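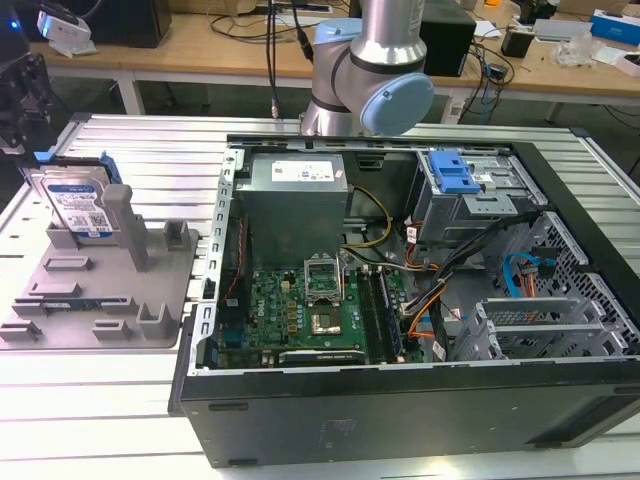
I have a new favorite thing and it is an old office PC. Fatos Perić was clearing out a storage closet at Wutus back in April and asked if I wanted a tower before it went to the recycler. Did I ever! I've been taking it apart and putting it back together ever since, mostly in the evenings with a podcast on, and I've learned more about computers from this one dusty box than I did from years of owning shiny ones.

First surprise: how roomy it is. I'd only ever opened laptops, where everything is glued to everything else and you need a guitar pick and a prayer. Lay one of these on its side, take the panel off, and you can just see what goes where. Power supply up in the corner, memory sticks standing in their slots, drive cage out toward the front, and a whole lot of wire in between (I have so many thoughts about the wire, I'll save them for another post).

I've also gone a little overboard on memory. The shop on Grarkitz Street had a bin of used sticks and I came home with far more than one PC can hold. No regrets!

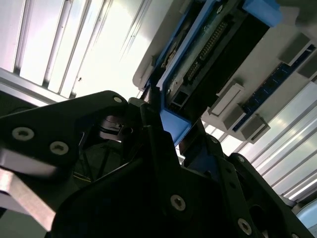 Drives are the part I was most nervous about, and they ended up being the part I like best. I'd imagined tiny screws rolling under the radiator and me swearing at them. Then I met the caddy, and I'm a total convert. Mine are the bright blue plastic kind, a frame that goes around the drive, and the color alone makes me happy, like somebody at the factory wanted you to know exactly where to put your fingers. I now get weirdly excited when I spot blue plastic inside any computer.

Next up is a fresh install and then moving my music over, 800 albums ripped from CD, 10 of which I'd like to keep private for reasons of dignity. My friends on the Dostus forum are voting on what to name the machine. Shehu is winning, and I've already made the sticker.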